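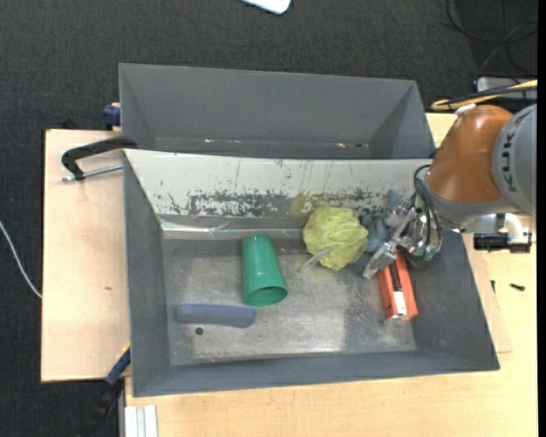

3.2 Collecting the grasping examples

We wanted a set of examples that a small lab could gather without a large staff, and most of the choices in this section follow from that wish. The Letcombe set was built over one long spring, starting in March, with two metal bins standing one behind the other on a table and a single arm that could reach into both. The task we gave the arm is easy to say and rather hard to do well: take things out of one bin and put them in the other, one at a time, until the first bin is empty, and then go back the other way. Working in both directions meant that the arm made its own next starting layout, and a person only had to step in when something got stuck or landed outside the bins.

Each attempt gives us one example. An example holds the view from the fixed camera just before the arm moves, the path the gripper took, the width of the fingers at the moment of closing, and a label that says whether an object was still held after the lift. We kept failed attempts alongside good ones, and we would warmly encourage other groups to do the same, for our early models learned a great deal from near misses (a finger landing on the rim of a cup, say, or two soft things coming up together when only one was wanted). In all we recorded 1,531 attempts, of which 349 were set aside for testing before any training began.

We picked objects that people keep in their kitchens and closets, and we mixed them on purpose. A typical load, like the one in Figure 2, puts a green plastic cup and a head of lettuce in with a narrow box and something soft-looking and lumpy, so that stiff shapes and yielding ones have to be told apart in the same view. The objects are free to roll, lean and overlap as they please. We did try neat layouts at first, and the models trained on them did nicely on neat layouts and poorly on everything else, so we gave that up after the first 200 attempts and left those attempts out of the totals given here.

Figure 2. The two-bin station during collection, with the gripper lowered into the right side of the front bin while the rear bin is empty.

The bins themselves deserve a few words. Bare metal throws back light in patches, and as the floor of a bin picks up scuffs and scratches, those patches change their look. We thought for a while about painting the insides or laying down a mat, and in the end we left the metal as it was. A worn surface gives the model a harder picture to read, and we felt it was better to meet that trouble during training than later on. Clamps at the left side of the table help to hold things steady, and we checked the bin positions against the camera at the start of every session.

The motions came from two sources. For the first part of the work, Hưng Ông guided the arm by hand control and chose each grasp himself, which gave us a calm and fairly careful set of examples to begin with. After that we let an early version of the Darkosetti policy choose, with a person close by to stop it if need be. We retrained this policy after every 100 attempts, so the later examples lean toward the kinds of grasps it found difficult. Labels were first set from finger width alone and then checked by eye, a slow job that we mostly saved for Sunday afternoons. Thin objects caused the most disagreement between the two, and wherever they differed we kept the label given by the person.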